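Loom & Thread Forum > Tapestry and Wall Pieces > Warp tension on big frames

Topic: Warp going slack on one side, big wall hanging, help please

heddlehen
Dec 20, 2020
Hello all, I've been reading for ages and finally have a reason to post. I'm weaving a wall hanging for the stairwell at the Gornthorpe arts centre (they've given me the tall wall by the lift, eek) and it's by far the biggest thing I've tried. It's 1040 mm wide on the loom and the finished length should be a bit over twice that. Cotton seine twine for the warp, thick wool for the weft, mostly greys and rust with a band of undyed linen in the middle.

I'm up to the start of the linen band and the left side has gone slack. Not hugely, but when I press my palm across the warp the left third feels like a washing line and the rest feels like a drum. The edge on that side has begun to creep in as well. I've shoved folded card under the slack ends at the top bar and it helped for an evening, then it was back.

The loom is an old Skoryk upright that I bought from a weaver who was giving up. Is it me or is it the loom?

pickandpack
Lovely project! Before you blame the loom, how did you warp it? If you did it over several sittings I'd put money on that. I always pull tighter when I'm fresh and by the last section I'm just trying to get to bed.

heddlehen
Two sittings, and yes, the left side was the second one. Oh dear.

oldshuttle
I'd still look at the loom. I had a Skoryk for years and the top beam on mine bowed under a long warp. Lay a straight edge along it. If you can see daylight in the middle, no amount of card is going to save you.

pickandpack
If it was bowing in the middle the slack would be in the middle though, wouldn't it? She's got it on one side.

oldshuttle
Depends where it bows. Mine went at the bracket end, which is why I mention it. Check the bolts on the left upright while you're down there. They work loose with beating and you don't notice.

heddlehen
Right, been out to the studio with a steel rule. Beam is straight as far as I can tell. The lower bolt on the left upright took nearly a full turn with the spanner! So I think you might both be right, which is annoying, because now I don't know which one to fix first.

mossandmadder
Bolt first, obviously, then leave it overnight and feel the warp again. And please stop with the card. Card squashes. Use thin wooden slats or bamboo skewers, slide them in along the back beam under the slack ends and build up a bit at a time.

Also, what sett are you using? Linen doesn't give at all, so if you go into that band with uneven tension it'll show every wobble. Wool is very forgiving and has probably been covering for you up to now.

heddlehen
Two ends to the cm. The linen is Endarholm, the heavy one on cones. I paid 299 for enough of it to do the band plus a border (yes, pounds, yes, I had a little lie down afterwards), so I really don't want to unpick it.

greyfell_weaves
I'm going to be the unpopular one. Cut it off and start again. You've got a slack side, a creeping edge and a piece going on a public wall where the light comes from above. Every ripple will throw a shadow. I did a commission with a warp I knew was dodgy and I still can't look at it when I go past.

pickandpack
That's a bit brutal! She's a third of the way up and it can be pulled back.

greyfell_weaves
It can be pulled back to okay. She asked for help with a commission and I'm saying what I'd do. Warp is cheap, and she'd get the wool back if she unpicked carefully.

mossandmadder
I'm in the middle on this one. The big hangings I love from the sixties and seventies are full of lumps and sags and the artists left them in, because it's cloth and cloth hangs. But they meant it. If the rest of your design is crisp stripes then a ripple just looks like a mistake. So what does it look like, heddlehen? Is it a crisp sort of piece?

heddlehen
Not very crisp. It's meant to be based on the moor edge, so the bands wander, and there's long pile in the lower part. I could live with some movement. It's the edge creeping in that I can't bear.

oldshuttle
For the edge, tie it out. Loop a cord round the outer two warp ends every 30 picks and take it to the upright. Cheaper than a temple and you can adjust each one. And bubble your weft more. You're probably laying it in too straight on that side because you're reaching.

heddlehen
I am reaching! I sit to the right because of the lamp.

pickandpack
What are you sitting on? Serious question. I had a wonky left side for years and it was my stool being too low.

heddlehen
Nothing fancy, an armchair that came with the house, with a cushion on when I get up to the higher bits.

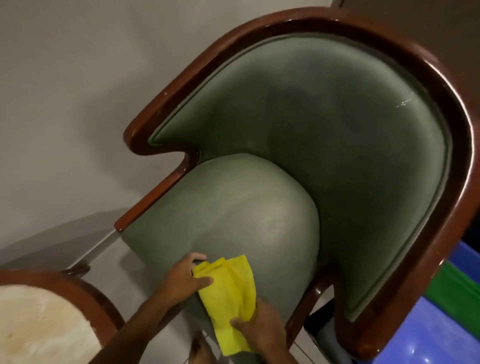

The weaving chair. Small chip on the left arm.

oldshuttle
Handsome thing, but I couldn't weave in it. Arms get in the way of your elbows. Get a bench and slide along it, then you're square on to whichever bit you're working.

mossandmadder
Agree about the bench. I use the Skulura one, 42 cm high, and I put a plank on blocks when I need to go up. Move the lamp too!

greyfell_weaves
Or get a second lamp. You'll want even light for judging colour anyway, especially those greys.

heddlehen
Okay, update. Bolt tightened and left overnight, card out, skewers in at the back beam. The left side is up to 30 ends that needed packing, fewer as you move in. It feels so much better, I could nearly cry. I've tied out the left edge as oldshuttle said and woven a few cm of plain grey as a test before I go near the linen. The edge is holding for now.

Greyfell, I did think hard about cutting it off. I've decided to carry on, but if the linen band looks bad after the first hand's width I promise I'll stop and be sensible.

greyfell_weaves
Fair enough. Put a piece of white paper behind it and turn the main light off before you decide, it shows up the ripples. I hope I'm wrong.

pickandpack
Fingers crossed! How are you hanging it? A piece that size with pile on the bottom is going to be heavy.

heddlehen
Sleeve along the top with an aluminium bar through it. The centre wants its own fixings in the wall and they haven't told me what they are yet, I've been asking since October.

oldshuttle
Ask again, and ask for the weight limit in writing. Then weigh your leftover cones so you know how much yarn went in.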